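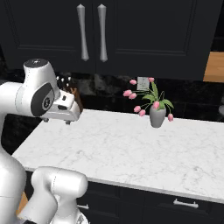 ## Sellado de encimeras de mármol blanco

Procedimiento para aplicar un sellador impregnante en base disolvente sobre mármol pulido o apomazado. No sirve para cuarzo compacto ni para porcelánico.

### Material

- Sellador impregnante Kuusk, envase de 400 ml
- Limpiador neutro (pH 7)
- Disco de pulido de grano 800, solo si hay marcas de ácido
- Paños de microfibra blancos, sin apresto
- Cinta de carrocero
- Guantes de nitrilo

### 1. Prueba de absorción

Deposite una gota de agua en tres puntos: junto al fregadero, junto a la placa y en una zona de poco uso. Espere diez minutos y seque. Si la piedra queda oscurecida, hay que sellar. Si no cambia de tono, el sellado anterior sigue activo y una capa nueva solo dejará velo.

### 2. Limpieza

Lave con limpiador neutro y aclare dos veces. Vinagre, limón y antical quedan excluidos: atacan el carbonato cálcico y dejan mate la zona. Las manchas de grasa se tratan con una cataplasma de bicarbonato y agua, cubierta con film durante 24 horas.

Las marcas de ácido no son manchas — son pérdida de brillo — y el sellador no las corrige. En acabado apomazado se igualan con grano 400 y después 800, en húmedo y sin presión. En pulido conviene dejarlas a un marmolista.

Deje secar 24 horas con ventilación.

### 3. Protección del entorno

Encinte el canto de los muebles bajos y el perímetro del fregadero. En frentes lacados oscuros el disolvente deja cerco; con los de la serie Lidstead hay que cubrir el frente completo.

### 4. Aplicación

1. Trabaje por tramos de un metro, desde el fondo hacia el borde.
2. Extienda el producto con un paño hasta dejar la superficie uniformemente mojada.
3. Mantenga húmedo el tramo cinco minutos. Reponga donde absorba.
4. Retire todo el sobrante con un paño seco antes de que evapore.
5. Repita a las dos horas si la prueba del paso 1 oscureció la piedra.

Si aparece velo, humedezca un paño con el mismo sellador, frote y seque enseguida.

### 5. Curado

Sin agua durante 24 horas. Sin aceite, vino ni café durante 72. Repita la prueba de la gota cada mes de abril.

Revisado el 11 de julio de 2026.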